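第4章　双腕把持キットの構成と評価

4.1　本章の範囲

前章では単腕マニピュレータの手先座標系を扱った。本章では市販の教育・研究用キットであるエスキルセン社（Eskildsen）の「Flitetti」を題材に、二指グリッパと手先カメラを組み合わせた把持作業の構成を検討する。読者は同次変換行列とカメラの内部パラメータを既習とする。

キットは腕2本、グリッパ2個、手先カメラ、頭部カメラ、制御ソフトウェアからなる。腕1本で購入し、後から増設することもできる。組立手順書は166ページあり、配線の章が最も長い。本章の記述は標準構成を前提とし、指先の交換部品は扱わない。

透明容器は把持対象として難度が高い。背景が容器を透けて見え、輪郭の抽出が安定しないためである。ラベルの印刷面は模様が豊富で、特徴点を得やすい。
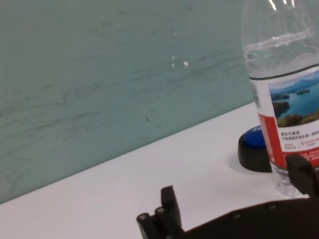
図4.1　手先カメラの視野。開いた二指と水のボトル

手先カメラの視野には指先と対象が同時に入るので、両者の相対位置を画像上で直接評価できる。一方、対象が視野の端に寄ると全体の形状が得られず、隣接物との前後関係も判定しにくい。この不足を頭部カメラで補う。

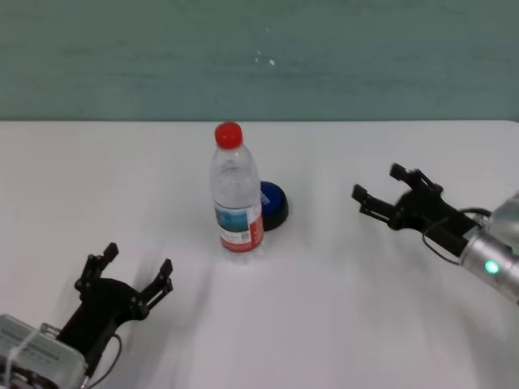 図4.2　頭部カメラの視野。左右のグリッパと卓上の対象物

頭部カメラからは両腕の手先と卓面を一度に観測できる。ただし手前のボトルが後方の青い円形物を一部隠しており、視点を一つ加えても遮蔽がすべて解消されるわけではない。

製品評価の観点では、次の項目を区別して測定する。

（1）手先カメラと指先の位置合わせ誤差
（2）二つの視点間の時刻同期
（3）接近時における隣接物との干渉余裕

モレフェとマガグラの講習資料では355回の把持試行を課題とし、失敗のうち17件を干渉に分類している。分類基準は4.5節に示す。

4.2　座標系の定義

卓面に固定した座標系をW、左右の手先座標系をそれぞれL、Rと書く。頭部カメラの座標系はHとする。以下、特に断らない限り長さの単位はミリメートルである。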